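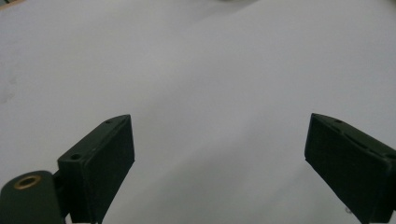 3.2 Ageing of coated papers

Sheets from the Coltwood and Planuder mills were stored in the dark for 61 days at 30 °C. Yellowing was slight in both stocks. The Planuder sheets lost more brightness, mostly in the first month.

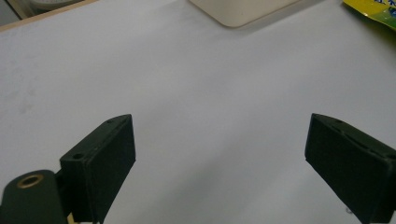 Fold strength fell faster than brightness - a pattern also found in the Bruvska trials. After 800 hours the Coltwood sheets had lost 7 per cent of their starting value (Fig. 4).

Fig. 4. Fold strength against storage time, both stocks.

© Nouri Paper Studies. Contact the editors | Back to top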